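Garnum Fastener and Small Parts Catalogue, release 3

README

Summary

Garnum is a tabular dataset of catalogue entries for small hardware: brackets, clips, housings, hinges, spacers and fasteners. It contains 526 records transcribed from printed trade catalogues and entered by hand. The tables are meant for people who need to match old part numbers to current ones, and for anyone testing search or record-linking software on short, messy product text.

Release 3 is dated Tuesday, May 18, 2021. It replaces release 2, which had an error in the metric conversion of thread pitch. Do not mix rows from the two releases.

Files

parts.csv: one row per catalogue entry
aliases.csv: alternate part numbers, keyed to part_id
sources.csv: the catalogues and their page ranges
units.txt: unit codes and conversion rules
CHANGES.txt: list of corrections by release

All files are UTF-8 with Unix line endings. Fields are separated by commas and quoted only where the value contains a comma or a quotation mark. Empty fields mean the source gave no value. A zero is a real zero.

Fields in parts.csv

part_id: internal key, stable across releases
source_id: key into sources.csv
part_no: part number as printed, including spaces and hyphens
name: short name as printed
category: assigned by us, see below
material: as printed, lower case
finish: as printed, lower case
length_mm, width_mm, height_mm: outside dimensions in millimetres
colour: as printed, only where the catalogue gave one
notes: free text

Sources

Three catalogue series were used: Vachon, Closton and Felach. Vachon supplies most of the housings and brackets. Closton is strong on threaded fasteners and weak on dimensions, which it often gives for the carton and not the part. Those values were left out. Felach was available only as photocopies, and 44 of its entries have at least one character marked as unreadable with a question mark.

Categories

The catalogues do not agree on what a bracket is. Vachon lists long channel-shaped pieces under housings, Closton files similar pieces under brackets, and Felach puts both in a section called fittings. We assigned categories by shape and stated use, in that order. A part with a closed or partly closed channel is a housing. A flat or single-bend part is a bracket. Cutouts, slots and punched windows have no effect on the category and are recorded in notes.

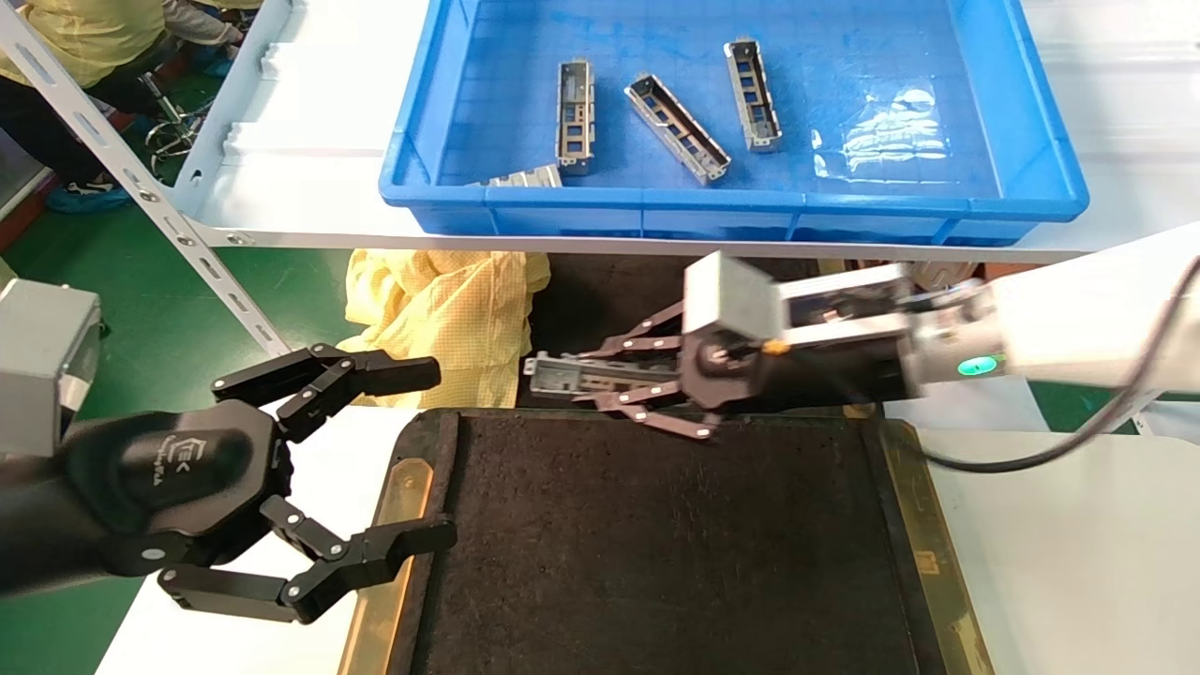 Where the shape could not be worked out from the printed drawing, category is set to unknown. There are 70 such rows. They should be dropped before any use that depends on category, including the sample queries in CHANGES.txt.

Dimensions

Imperial values were converted to millimetres and rounded to one decimal place. Fractions were converted before rounding. Nominal sizes, such as thread designations, were not converted and remain in name. Where a catalogue printed both systems and they disagreed, the metric value was kept and the row carries the note "dual".

Checking

A sample of 100 rows was keyed a second time without reference to the first pass. Differences were settled against the printed page and corrected in both copies. Most were in finish, where "zinc", "zinc plated" and "bright zinc" had been run together. The printed wording has been restored throughout. No attempt was made to normalize it.

Known problems

Part numbers that begin with a zero will lose it if parts.csv is opened directly in a spreadsheet. Import part_no as text.

Two Closton page ranges in sources.csv overlap. The printed catalogue repeats the pages.

Supersession notes in Felach sometimes point to numbers that are not in the dataset. These are kept in aliases.csv with an empty part_id.

Next release

Work on release 4 is planned to start in January. It will add carton quantities and a separate table for finishes. The part_id values will not change.

Corrections should give the part_id, the field and the page of the printed source.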